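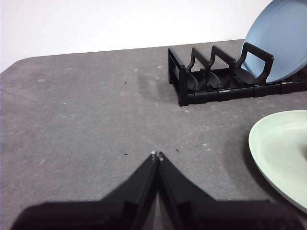

Flumley plate set

Hi! You've found the wrist camera half of our plate-racking examples. I put this together with Kai-wen Tsang, and we've been using it to teach an arm to pick a plate up off a table and stand it in a dish rack. A blue plate in the rack, a green one still flat on the table – that's the sort of starting point you'll see a lot of.

What you get

There are 1,943 episodes, all driven by hand (Kirsty Guthrie did most of the March ones and she is scarily smooth at it). We recorded almost 4,000 and threw out anything where the operator stopped for more than 30 seconds or the camera stream dropped. Each episode has wrist video, joint positions, gripper opening and a one-line instruction like "put the green plate in the rack".

Things to know before you train

The fingertips are always in view, so please don't crop the bottom of the image! I tried it and my policy got much worse at lining up with the rim. The rack is black and so are the fingers, and a plain color mask will happily mix them up. I left the specks and smudges on the gray table alone – no retouching anywhere.

Splits

Train and test are split by operator. Version 2 fixes the gripper timestamps, so if you have the old copy, please grab this one.

Questions go to me, Eilidh Nisbet, or to Kai-wen if it's about the joint logs.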